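Caring for Household Towels
Resident Services Handbook, Section 26 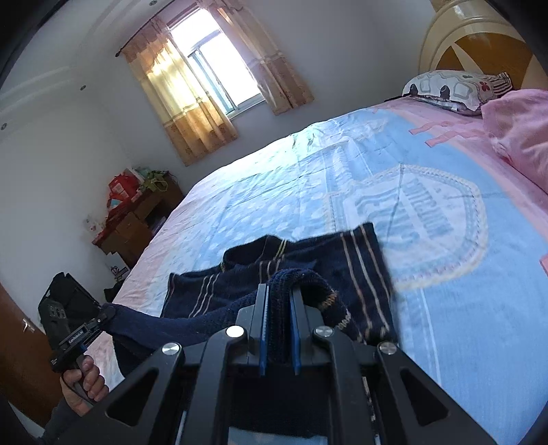

A dark navy terry-cloth towel with a tan stitched border, on the bed.

Towels supplied with furnished apartments at Jundow remain in use for several years when they are washed and stored correctly. The guidance in this section applies to bath towels, hand towels and washcloths. Bath mats with a rubber backing are covered in Section 27.

Before first use

New towels should be washed once before use. Manufacturers often apply a finish that makes the cloth feel smooth in the store but prevents it from taking up water. Dark colors release loose dye during the first few washes and must be kept apart from white and pastel items during that time.

Washing

Wash towels after every three or four uses, and more often in humid weather. Fill the drum no more than three-quarters full. Terry cloth holds a great deal of water, and a tightly packed load does not rinse well.

Use the amount of detergent shown on the package for your load size, or slightly less if your building has soft water. Stiff towels are in many cases towels that still contain detergent. Running a second rinse will usually correct this.

Liquid fabric softener is not recommended. It leaves a coating on the loops and reduces absorbency over time. Residents who prefer a softer finish may add half a cup of plain white vinegar to the rinse compartment. Vinegar must never be combined with chlorine bleach – the mixture gives off a harmful gas.

White towels may be washed in hot water. Navy, brown and other deep shades keep their color longer in warm or cool water. Please note that some face creams and acne treatments contain benzoyl peroxide, a bleaching agent that leaves pale orange marks on dyed cotton. These marks are permanent. A white washcloth should be set aside for use with such products.

Drying

Remove towels from the washer promptly and shake each one firmly before drying. Shaking lifts the loops and shortens drying time. In a tumble dryer, select medium heat and clean the lint filter before every load. On a line or rack, leave space between items and turn them once.

A towel must be completely dry before it is folded. Check the hem and any woven border, which dry later than the rest of the cloth.

Folding and storage

Fold on a flat surface such as a made bed or a table. Bring the long edges together first, smooth the cloth toward the hem, then fold in thirds. Place the folded edge toward the front of the shelf. Freshly washed towels go to the bottom of the stack so that all are used in turn.

Do not store towels in sealed plastic. The linen closets in the Tóth building have slatted shelves for air circulation, and these should not be lined with paper.

Pulled loops and worn edges

Snip a pulled loop level with the surface using small scissors. Do not pull it. Frayed hems can be sewn by hand with cotton thread, or left at the front desk for repair.

Towels that are no longer fit for use may be cut up for cleaning cloths or placed in the textile bin by the loading door, which is emptied in March and September. Requests for replacements should be addressed to Faustine Hamel, Housekeeping Office, extension 2323.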